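Ticket 77: Gaps between tracks on live jazz album
Opened 30 November 2020
Product: Wurkum music player, version 6.2

The Aksoy Quartet live set plays with a short silence between tracks. It should run straight through. The CD from Pornen Records plays fine.

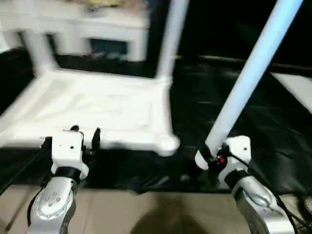 Step 1: Checked settings
Gapless playback was on. Crossfade was set to two seconds — turned it off. No change.

Step 2: Checked files
Side two was ripped as MP3, the rest as FLAC. Gaps only on the MP3 tracks. 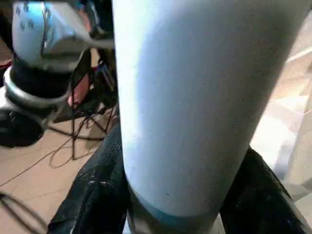 Ripped those again as FLAC with Vusum and cleared the library cache. The bass solo now runs into the ballad with no break. Applause still clips once, before the last tune. Leaving this open.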